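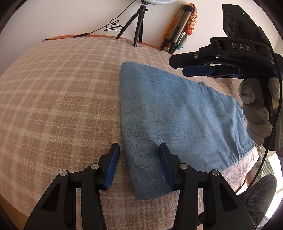 Project report: Folding clothes with two hand-held grippers
Robotics elective, semester one
Submitted Jun 28, 2018

1. What we set out to do

Our group wanted to record people folding clothes in ordinary bedrooms and lounge rooms, then use the recordings to train a program that predicts the next gripper movement. We called the project Pemum. The original plan from November had a real arm at the end of it, but the arm was dropped when our lab time was halved. This report covers the recording, the sorting of the data and the first training run.

2. Equipment

Each person folding used two hand-held grippers, one per hand. The fingers are black plastic links that turn on screws, with dark blue pads at the tips. A camera sits above each gripper and sees more or less what the fingers are about to touch. We wore knit gloves for longer sessions as the handles rub. Renato Sosa rebuilt the cable clips after the first week — the old ones let the cable drop in front of the lens.

Recordings were copied at the end of each day to a shared drive called Bundeck.

3. Method

We worked on beds, not tables. A bed is where most of us fold at home, and the soft surface was part of the problem we wanted to look at. Sessions ran for 30 minutes, with a break in the middle. Every item started flat or already folded once. The person picked it up at two points, folded it, pressed it down and let go.

The items were tea towels, T-shirts, pillowcases and denim. Denim was added late at our supervisor's suggestion. It's stiff enough to hold a crease, but a thick hem is hard to get between the pads, and a frayed one can catch on them.

We didn't tell anyone which hand to use first. In hindsight we should have. Half the group held the far end still and worked with the near hand, and the others did it the opposite way, so the same fold looks quite different in the data.

4. Data

We made 1,982 recordings. After taking out the ones where a gripper lost tracking or the person stopped partway, and the ones with a wrong label, we still had plenty of towels but only 165 usable denim folds. Sorting took longer than recording. Fodero, the labelling script we wrote for this, crashed on long file names until the second-last week, and some labels had to be typed in again by hand.

5. Results so far

The program predicts the first grasp on a tea towel well. On T-shirts it often picks the sleeve when the person picked the shoulder. Denim is the weakest. On patterned bedding it sometimes puts the grasp point on a line in the blanket beside the garment, and the error is worse near the edges of the picture where the lens bends straight lines.

We tried two fixes. Cropping the edges helped a little with the blanket problem but lost the other gripper from view in a lot of recordings, so we put them back. Adding more plain-coloured bedding made no clear difference.

6. Left to do

Record more denim, with the order of hands fixed. Run the Workneh test set again with the corrected labels — the figures in our progress talk used the old ones and shouldn't be quoted. Renato is keeping the grippers over the break and will replace the worn pads before second semester.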